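Signal timings at the Borkley Road crossing

kerbside_ken
Has anyone else noticed the green man on Borkley Road has got shorter? I've used that crossing twice a day since we moved to Sokcombe and I used to reach the other side with my dignity intact. Now I'm barely past the middle when it goes out and the traffic starts looking at me like I owe it money. I wrote to the council in August and got a reply thanking me for my interest in parking permits.

mossgrove
It hasn't got shorter, you've got slower. Said with love. I timed it on my phone last week and it was 5 seconds of green man, same as it was when they put it in.

kerbside_ken
Five seconds is what I'd allow for getting out of a chair.

teapot_delia
The green man only tells you when to START. After that there's a blackout period where you carry on walking and the cars are still held on red. I must have explained this to my mother 40 times and she still breaks into a trot the moment it goes dark, shopping and all.

mossgrove
What Delia said. It's in the Highway Code, for anyone who still has a copy holding up the wonky end of a bookcase.

lowfield_lurker
All very well if the drivers have read it too. The ones coming down from Tritomham treat the amber as a personal invitation. I don't care what the theory is, if the little man has gone I want to be on a pavement.

I'd also say the whole thing is laid out for people in a hurry to be somewhere else. A wide road gets the same attitude as a narrow one: off you go, chop chop. 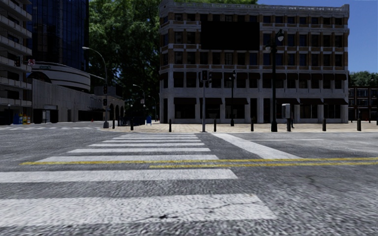
What does the push button do, if the lights change when they feel like it anyway? It tells the controller somebody is waiting, and at a stand-alone crossing like Borkley Road the green man won't come up until it has been pressed. Pressing it again does nothing except warm your thumb.

teapot_delia
I've seen grown men press that button like they were sending Morse.

kerbside_ken
Guilty. But the wait is the other half of my complaint. I stood there for almost 40 seconds this morning with not one car in sight, then it let me over just as the number 24 came round the bend. The driver and I had a long look at each other.

mossgrove
That'll be the minimum gap. If somebody has just crossed, the traffic gets its turn before you get yours, cars or no cars.

lowfield_lurker
So it would rather be fair to an empty road than to Ken.

mossgrove
It doesn't know the road is empty. Some of the newer ones do, they have detectors on top of the poles and will hold the red while people are still walking. Ours is not one of the newer ones. I think ours may predate decimal coinage.

agnes_b
Hello, new here. I live over the Agarwal shop, right by the crossing, and I can confirm the bleeper has been off for 3 weeks. My neighbour doesn't see well and relies on it. I'd put that ahead of the timing, if anyone is writing in.

teapot_delia
Is there not a little cone under the box? You put your fingers on it and it turns when the green man is lit. Might do her until they fix the noise.

agnes_b
There is, and she uses it. She'd still like the bleeps. So would I, oddly, I can't get off to sleep without them.

kerbside_ken
Fair point, I'll put the bleeper first and my knees second. Any idea who it goes to? I don't want another permit.

mossgrove
Highways, on the fault form. There's a number on the pole, quote that. And leave out the bit about the cars looking at you.

kerbside_ken
That was my best paragraph.

lowfield_lurker
I still say it's got shorter.

Recent topics
Bins: which week is it
Borkley Road bus shelter, again
Lost glove near Agarwal's (left hand)
Tritomham bypass rumours
Is the Sokcombe library clock right?
Potholes you have known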